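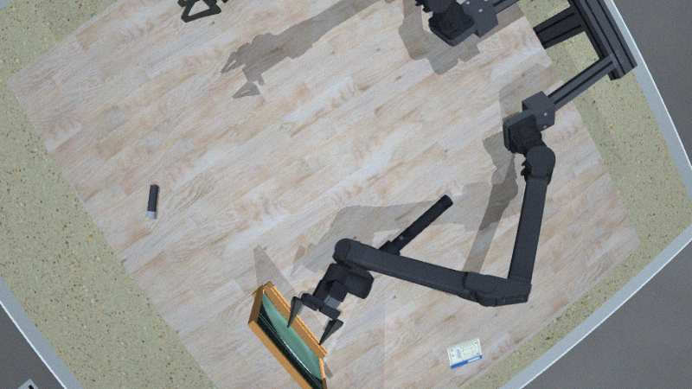 Who signs off the ladder check at Kundale?
Shift lead, before 7 a.m. Amos Kincaid on Wednesday.

Ladders and steps, May

Feet / rubber: OK, one worn, order new
Rungs: OK. wipe grease off no. 12
Locking bars: stiff on the tall one, oiled
Load label (200 lb): faded, cant read half of it. Replace
Storage hooks: one loose, tightned
Tag 1422: missing from rack, ask Ingrid
Fire door by rack: clear

Comments: tall one stays out of use til the label comes. Recheck Wednesday. A.K.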